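The night shift that lost its grip: a talk with Salamatu Baidoo about the Larthorpe fault
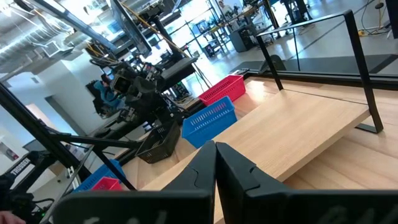
The gripper over the bench at Larthorpe, fingers together, with the baskets along the side of the table.

Salamatu Baidoo wants me to know up front that nobody got hurt. She tells me this before I've got my coat off, and again when we sit down, and a third time when I ask if I can record. "Write it near the top," she says. So there it is, near the top.

What did happen, in February, is that an arm she had been running for months closed its fingers on the edge of a wooden board and kept closing. The software thought the gripper was open. It wasn't. The arm then tried to lift what it believed was nothing, took the board up with it and pushed the far end into a shelf frame.

"It was the sound," she says. "You get used to the sound of the motors, you stop hearing them, and then one goes up in pitch and your whole back goes cold. I was across the room with a sandwich. I put the sandwich down very neatly, which I still don't understand, and then I ran."

She hit the stop. The arm went limp, as it's meant to, and that was the second problem, because a limp arm holding a board is a falling arm holding a board. It came down on the tabletop hard enough to crack one of the finger mounts.

I had come expecting a story about a bad part, and for two weeks so did everybody at Larthorpe. Kyung-tae Ra, who builds most of their fixtures, swapped the finger motor the next morning. Everything ran fine for 40 cycles and he went home happy. Then it did the same thing again, only this time on an empty grip with nothing between the fingers, so all you saw was the tips pressing together and the temperature climbing on the log.

"I was so sure," Kyung-tae told me when he wandered over with a mug. "I'd already thrown the old motor in the scrap box. I had to go dig it out again. Perfectly good motor!"

The one who found it was Bit-na Bae, and she found it by being stubborn about numbers. The task is sorting: pick an item off the board, drop it in the right basket, go back. She pulled up every run since the new year and went through them, all 2,000, looking only at the position the gripper reported at startup. In 84 of them the reading was off from where it should have been, and always by the same amount. One full turn of the motor.

So, as she explained it to me (twice, because I'm slow), the finger motor knows where it is within a turn but it can forget which turn it's on. If you power it up with the fingers a little past a certain point, it wakes up thinking it's a whole turn away. Most of the time the startup check caught that. But somebody had loosened the check back in the fall, when it was giving false alarms and holding up the morning.

Who loosened it?

"Me," says Salamatu. "I did. You can write that too." She laughs, but she doesn't look like she's enjoying it much. "It was tripping every morning and I had a schedule. I opened up the tolerance and wrote myself a note to come back to it. I found the note. It's a really good note, very clear."

The fix took an afternoon. Now the arm won't start a run until it has closed its fingers gently against each other, felt them touch, and reset its own zero from there. There's a current limit as well, set low, so that if it ever squeezes when it shouldn't, it gives up early. The limp-on-stop behavior took longer. Dong-geon Ha wrote that part, and on a stop the arm now holds for a moment and then lowers itself slowly. A real power cut will still drop it, he says, and for that he wants brakes on the shoulder joint. He's been asking for those since before I ever heard of the place.

I asked whether they had gone back to the old speed. They haven't. Salamatu ran 100 starts in a row with the fingers parked in the worst spots she could think of, and every one zeroed properly, and she is still running the arm slower than she used to. "Ask me in the summer," she says.

There's a rule now about hands, too. Before, people would reach in to straighten a basket while the arm was paused, and everyone did it, including the people who told other people not to. Paused means powered, and powered means it can be wrong about where it is. These days you stop it properly first and say so out loud. Dong-geon thought the saying out loud was silly for about a week – now he does it at home with the blender.

On my way out I asked Salamatu what had become of the cracked finger mount. She pulled open a drawer and there it was, in a sandwich bag, with the note taped to the front. She let me read it. "Tolerance too wide, fix before it matters," it says, and she has underlined "before."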